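Two nights on Vomura or push on to Fung? (island hopping, shoulder season)

Forum: Small Islands > Trip Planning

kelpline
Posted October 2, 2026

Hi all, long time reader, first time I've really needed help. My sister and I have 8 days for the outer group and I keep going back and forth on how to split it. The plan so far is to come in on the mail boat to Pruro, spend a night near the harbor, then take the small ferry across the sound to Vomura. After that I'm stuck. Half the trip reports say stay put on Vomura and walk the west side, and the other half say Vomura is just a big wet hill with sheep on it and you should get yourself to Fung as fast as the boats allow.

We're both decent walkers but not climbers. I like cliffs, birds, old stone walls, that sort of thing. She likes beaches and a hot lunch. We won't have a car (neither of us drives a stick and I hear that's all they rent out there).

Is two nights on Vomura enough? And does anybody know if the Custum track is open past the second inlet? The map I have is old enough that it shows a bridge I'm pretty sure is gone.

saltmarsh_pete
Two nights is not enough. I'll say that up front because I'm going to get yelled at by the Fung people in a minute.

The thing with Vomura is that the coast is so chewed up. On the map it looks like you could stroll from the landing to the west cliffs before lunch, and then you get out there and every inlet runs way farther inland than you expected, and you have to go all the way around the head of it. I lost most of a day to one of those my first time. It was a lovely day, mind you! But it ate my schedule.

If you want the west side, give it three nights, and stay in the village at the north end so you aren't starting from the landing every morning.

ternwatcher
Here comes the Fung person, ha.

I've done both more than once and I'd go to Fung every time with that little time to spend. Vomura is big and the weather sits on it. Fung is small and low and the clouds seem to go right over. You can walk the whole shore of Fung in a day with stops, you get the long beach on the east side for your sister, and there's a place by the jetty that does soup and fish at noon. On Vomura you'll be eating out of your backpack unless you stay right in the village.

kelpline
Soup and fish might settle it, not going to lie. What are the boats like between the two?

ternwatcher
Small, and they go when the skipper likes the look of the water. In October you should figure on losing a day somewhere. I wouldn't put Fung at the end of the trip for that reason. Go there first, come back to Vomura, and then you're only one hop away from Pruro when it's time to catch the mail boat.

saltmarsh_pete
OK, that part I agree with. Fung first, Vomura after. I still think you're being unfair to the big hill.

oldboots41
The Custum track question got skipped so I'll take that one. I was on it this spring. It's fine to the first inlet, soggy but fine to the second, and then yes, the footbridge is gone. There are still posts on both sides. At low tide you can cross on the gravel bar a little way downstream and get wet to the ankle. At high tide forget it, you go around the head, and going around took me the better part of two hours because the ground up there is all peat hags and you can't walk in a straight line for more than a few steps.

Past that, the track gets good again. It climbs up onto the shoulder and you can see Fung from there on a clear day, and Custum itself is down on your left. Custum isn't a village anymore, in case your old map makes it look like one. It's walls and a couple of chimneys and a very nice green bank to eat a sandwich on.

gullible_gail
I have to disagree about the gravel bar. We tried it and it was well over my ankles, closer to my knees, and I'm not short. It had rained for two days before, so maybe that was why. I'd hate for somebody to read "ankle" and plan on it.

oldboots41
Fair enough. It was dry when I went. Let's say ankle in a dry spell and use your eyes the rest of the time.

saltmarsh_pete
Knees for me too, for what it's worth, and I turned back.

kelpline
This is so helpful, thank you. Walls and chimneys are exactly my thing. How high does the track get where it crosses the shoulder? My sister isn't crazy about heights.

oldboots41
The track stays well below the top. The summit is 3,610 feet on my sheet, which sounds like a lot for an island and it is, but you don't go anywhere near it. The shoulder is broad and grassy and there's no edge to worry about until you get to the actual west cliffs, and even there the path keeps back from the drop.

lee_shore
Chiming in because I spent a whole season on Vomura some years back and I get a bit protective of it. I'm going to write too much, so skip ahead if you only want boat times.

People go out there for the west cliffs and they are great, I'm not knocking them. But the part I keep thinking about is the south end, where the sound gets narrow. You've got Pruro on the far side, close enough that you can pick out the houses, and the tide goes through that gap like a river. Seals sit in the slack water behind the point and just wait. I used to take a thermos down there after work and watch until I got cold. Hardly anyone goes, I guess because the guidebook gives it one line. 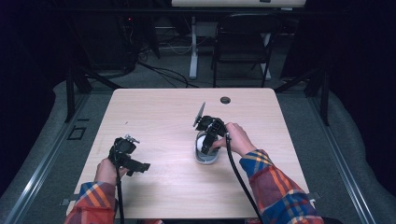

The way down is easy, too. From the landing you follow the shore road until it quits at the last farm, go through the gate (shut it behind you, please), and keep the wall on your right hand. It's an hour if you're slow. There's a shelf of flat rock out of the wind where you can sit. If your sister wants a beach, there's a little shell one just short of the point, and it faces the right way for afternoon sun.

As for weather sitting on the hill, yes, it does. But the hill catches it, so the south end is often dry while the north village is in cloud. I'd check from the landing before deciding which way to go for the day. If you can't see the top, turn south.

ternwatcher
I'll give you the south end. I had a good morning there once. I still say you see more birds on Fung in an hour than on Vomura in a day.

lee_shore
In early summer, sure. By now most of your cliff nesters are gone from both places and it's down to gulls and shags and whatever is passing through. That's my one real quibble with sending somebody to Fung this late. Without the birds it's a flat green island with a beach.

ternwatcher
A flat green island with a beach and SOUP.

gullible_gail
Can we talk about where to sleep, because that's what caught us out. The bunkhouse on Fung has 5 rooms and it was full when we got there, and there is no second choice. We ended up in somebody's net shed. They were very sweet about it but I was stiff for a week. Call ahead. Don't email, the email goes nowhere.

kelpline
Noted, calling! Is the Vomura village place the same deal?

gullible_gail
Easier. There's the guesthouse and then two or three people who rent out a room if you ask at the store. I wouldn't turn up on the last ferry without something lined up though.

saltmarsh_pete
The guesthouse charged me 29 a night extra for being one person in a two-person room, which I'm still sore about, but with your sister along that won't come up. Breakfast was huge.

oldboots41
One more thing on the Custum track, then I'll leave you alone. Start with the tide table. If low water is around the middle of the day you can go out over the bar and be back over it before it fills, as long as you don't dawdle at the ruins. If low water is early morning or late evening, save it for another day and do the south end that lee_shore was talking about. I wouldn't plan on going around the head of the inlet twice in one day. Once was plenty.

kelpline
OK, here's where I've landed. One night in Pruro, straight out to Fung for two, then back to Vomura for the rest, in the village. South end on whatever day the hill is hiding, Custum on whatever day the tide is right and it hasn't been pouring. If we lose a boat day it comes off the Vomura end and nobody cries.

saltmarsh_pete
That's a good plan. Take gaiters.

ternwatcher
Two nights on Fung, I'll take that as a win. Have the fish.

lee_shore
Let us know if the gate at the last farm is still the blue one. It used to drop off its hinge and you had to lift it.

kelpline
Will do. Calling the bunkhouse in the morning.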